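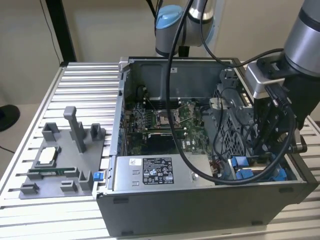
**Tool-free chassis** is a loose trade term for a desktop computer case that can be opened and partly stripped without a screwdriver. The name oversells it. Most cases sold this way still hold at least the motherboard with ordinary screws, and some hold the power supply that way too.

## Background

Office towers with latches in place of screws became common after 2000, when large buyers began asking for machines that could be serviced at the desk. Makers claimed big savings in repair time. The evidence is thin. A much-quoted comparison by the refurbisher Griramov covered 301 machines but left out the time spent finding the right case manual, and a later write-up by Bozsik could not match its results.

## Typical features

Colored plastic, often blue, is meant to mark the parts a user may move: expansion-slot latches, drive clips, release tabs. The color code was never a standard. Simden used the same shade on trim that did nothing at all, and two of its service guides had to be reissued in April to say so.

Drive cages that lift or swing out are usually counted as a feature. Critics reply that the cage is in the way to begin with.
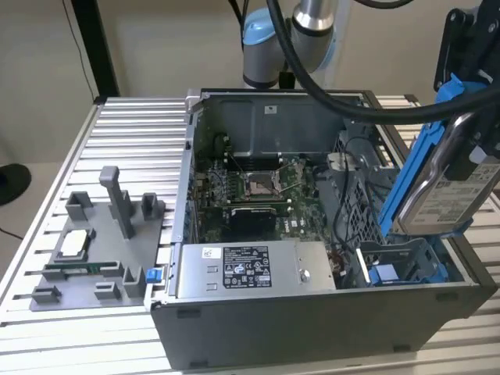 *Desktop case on its side, with the processor socket and the label of the power supply in view.*

## Service practice

Guides advise laying the case flat, open side up, before working on the board. The processor socket is the weak point in any such job, tool-free or otherwise, and no latch protects its contacts from a dropped part.

## Criticism

Plastic clips are said to grow brittle with age, though figures are hard to come by. Skastance, a parts reseller, lists replacement clips for only two case families and calls the rest "not economical." Whether a case with missing clips should still be sold as tool-free is disputed, mostly by those selling them.

*Last revised 22/01/2024*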